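Public libraries should stop charging fines for overdue books. The Kamath Library Association has held this position for several years, and the arguments against it have grown weaker as more of its members have tested them. Most branches in the association still charge something. This essay sets out why the remaining boards should vote to end the practice.

The usual defense of fines is that they bring books back. The record at the Somivura branch does not support that claim. The branch suspended fines in April, kept its replacement charge for lost items, and sent reminders by text and by mail. Over the following months it welcomed back 315 cardholders whose accounts had been blocked, many of them over sums smaller than the price of lunch. Shelves did not empty. Waiting lists for new titles moved at the same pace as before.

Money is the second defense, and it deserves a fair hearing. Troltach collected $3,772 in fines in its last full year. That is real income for a small branch. It must be set against the staff hours spent collecting it: the arguments at the desk, the cash drawer, the letters, the waivers that need a supervisor's initials. The branch manager's own estimate placed the cost of collection above the amount collected. A board that protects this line in the budget is protecting a loss.

There is also the matter of who pays. A family with a car and a flexible work schedule returns its books on time, or pays the fine without noticing it. A parent who works evenings and depends on the bus does neither. Once the account is blocked, the children on it lose access as well. A public institution supported by taxes from every household should be slow to adopt a rule that falls hardest on those with the least room in their week.

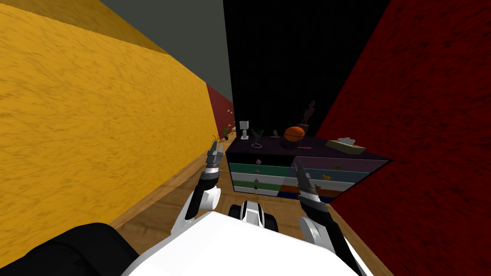

Harish Kulkarni wrote to the association to object that a due date without a penalty is only a suggestion, and that readers who return their books promptly are being asked to wait behind those who do not. He proposed a shorter loan period for popular titles and a modest fine on those titles alone.

The first half of that proposal is sound. A loan of 7 days for books with long waiting lists is reasonable, and several members already use one. The second half would bring back every difficulty described above, with a more complicated rule for staff to explain. A hold on further borrowing until the late item is returned does the same work. It asks for the book, which the library wants, and leaves money out of it.

Boards should also be careful about partial measures. Grevemex chose to cap fines at $100 per household and announced the change as a reform. For most of the families affected, a debt of that size is no easier to clear than a larger one — they simply stop coming. An amnesty week has a similar weakness. It clears the accounts of those who hear about it and begins building new debts the morning after.

The association recommends that each board end overdue fines at the start of its next budget year, cancel existing balances, and keep a fair replacement charge for items that are never returned. Notices should be rewritten in plain language and sent before the due date as well as after it. Branches that need help drafting the resolution may request the model text from the association's office, along with the Somivura circulation tables.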